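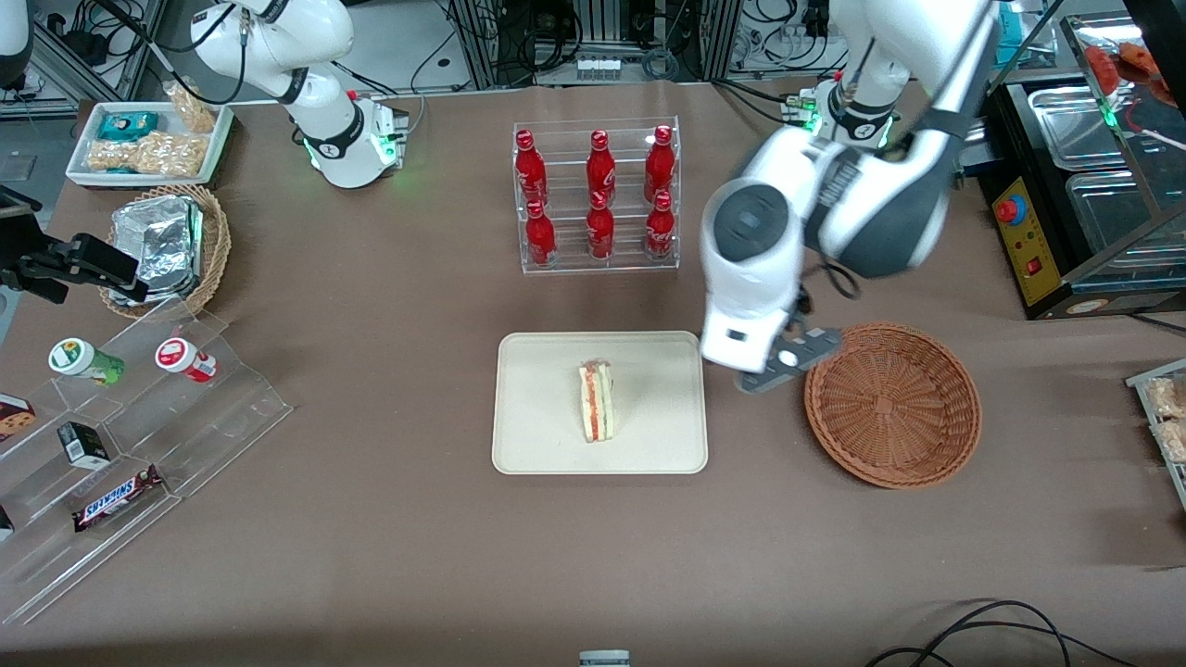 Any rule longer than the arm it governs will be broken by lunch, according to the site manager at Caltton, who was asked to comment on a draft of this chapter and returned it with that remark and a ring of tea.

Chapter 13
Food, Grippers and the Rule Book

The Peniscombe code of practice for robots at serving counters has 806 clauses. The one on sandwiches is shorter than the one on signage. Hartley, a catering firm with a taste for paperwork, added 790 clauses of its own, several of which forbid each other.

We shall start with less. A two-armed robot beside a tray of food raises three matters: what the fingers may touch, how near the arms may come to one another, and who may reach in while they are powered. Section 13.1 takes the fingers first. Readers using the Tirik workbook should have its cleaning log to hand, and a pen that works.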